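Ticket 2137 - folding cell, cable routing + loose thread rule
Status: open
Opened by: Orlando Ticona, June 19, 2025

Need a ruling before next batch. Zidden checklist says cables tied to every arm link and no loop past the platform edge. Ours hangs below it on the left side. Is that a fail or a note?

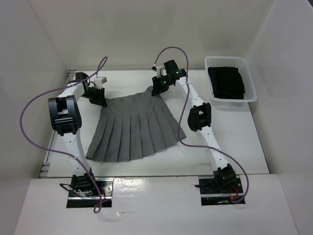 Speed capped at 80 till I hear back. Basket stays at the back right, per the layout sheet. Tie spacing not checked yet, will do tomorow.

Reply, Youssra El Sherbiny:
Fail. Rule is 4.2, no slack below the edge. Re-tie, then run the full reach test with nothing on the table. Don't just tape it. Log the run here pls.

Orlando:
ok. Second thing, loose threads. Checklist says trim before loading, doesnt say how short. Gray pieces keep showing up with ends on them, hems and cuffs both.

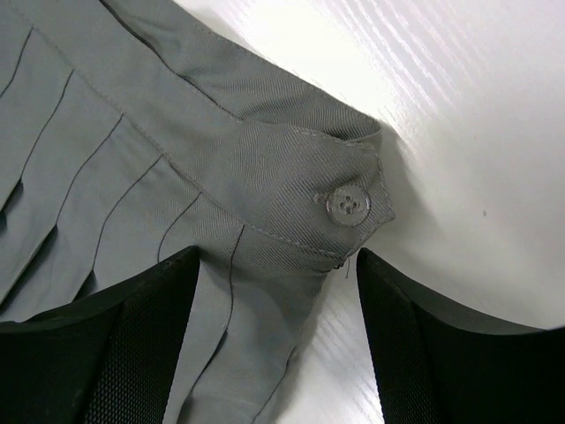 Would rather have a number than argue each garment. Sturnness sheet has one I think, cant find my copy.

Youssra:
Anything you can pinch, trim it. Arms parked, power off before hands go in. Will get a length added for the August revision.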